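Arms inspectors' rule vote slips again as two delegations ask for more time

CLERKBERG — I've been sitting outside the same closed door since breakfast, and I can finally tell you what came out from behind it: a delay, a very long list of footnotes, and one surprisingly cheerful delegate.

Negotiators working on the Clerkberg inspection protocol were supposed to vote this afternoon on new rules for checking declared chemical stockpiles. They didn't. Two of the 24 delegations asked for more time to look at a section on short-notice visits, and under the talks' own procedures that was enough to push the whole thing back to January.

If you haven't been following along (and I don't blame you, the draft runs to 723 paragraphs), the fight is over how much warning a country gets before inspectors show up. The current text says 17 hours. Some governments think that's far too little time to arrange escorts and safety gear. Others think it's plenty of time to move a few barrels, and they've been saying so pretty loudly in the hallway.

Wálter Correa, who has been chairing the sessions, came out a little before 4 p.m. looking like he needed a sandwich. He told the small crowd of us that the text was "closer than it has ever been" and that he wouldn't call the day a failure.

"We had one open section this morning and we have one open section tonight," he said. "It's a shorter section."

I asked him how much shorter. He laughed and said two sentences, so there you go!

The delegation leading the push for a vote was less relaxed about it. Kelechi Olatunji, its deputy head, said her government had already given up its demand for visits with no warning at all and didn't plan to give up anything else. She was polite, but she had her coat on before she'd finished answering, and she took just one question from the press (not mine, sadly).

The two delegations that asked for the delay haven't put out a written statement. A member of one of them told me on the way to the elevators that the request was about wording and translation, and that their capital still supports the protocol overall. Several diplomats I talked with afterward were skeptical. One pointed out that the same section has been through translation twice already.

The money question is still hanging around too. The protocol would set up a pool of 2,000 trained inspectors, and the draft says only that costs will be "shared fairly," which everybody in the building seems to read differently. Correa wants that handled in a separate annex. I wouldn't be shocked if it turned into the next big argument.

For now, the old rules stay in place, and those let a country put off a visit almost as long as it likes by asking for clarification. Inspectors can keep going to the sites that were opened to them under last year's interim deal, including the Nwachukwu depot, where a follow-up visit is still planned.
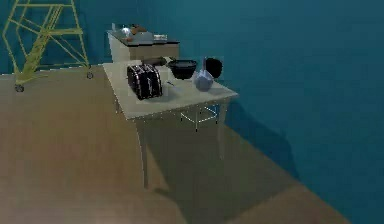 What happens next

A smaller drafting group will keep working on the short-notice section over the break, mostly by video call. Olatunji's delegation has a seat on it, and so does one of the two that asked for the delay. They're supposed to send a clean version to everyone before the full talks start up again.

If all 24 sign off, the vote could come on the opening morning in January. Correa says he's already asked for the big room. I'll be back in my chair by the door, hopefully with a better cushion.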